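## Kit review: the Mestent tabletop arm package

The Mestent package has been on offer through Matlala since April, and Studthorpe members have asked whether it is worth the hire charge. Lino Ferri and I ran it for 11 sessions at the Mirbridge workshop, all on dishwashing and table-clearing tasks.

The package consists of one arm with parallel gripper, a base plate, a control box, the cable set and a licence for the task software on 2 machines. Payload is given as 500 g at full reach. We found no reason to dispute this with dry crockery, though a bowl lifted by the rim with water in it will rotate in the fingers well before that limit.

Setting up is straightforward. The base must be bolted down; a clamp is not enough, and the arm will creep during fast moves. Calibration uses a printed card and has to be repeated whenever the table is shifted. The cables leave on the same side as the base and need a clear run to the floor.

We logged 174 attempts at picking and placing. Bowls and cups gave little trouble once the approach angle had been set by hand. Cloths were poor: the software looks for an edge, and a crumpled cloth offers several. Long-handled utensils were acceptable if gripped near the middle. Sponges can be held at the lowest force setting, which is buried two menus down and resets at power-off.

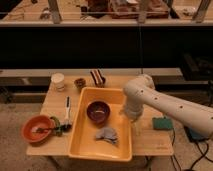

Can the kit be hired without the software licence?

Matlala will supply the arm and control box alone, but the calibration routine is part of the licensed software, so members would have to write their own.

Spare finger pads are charged separately and should be ordered with the kit. The manual covers the older control box in its wiring section; use the loose sheet instead. Bookings for the Mirbridge unit go through Lino.

Gerrit Gumede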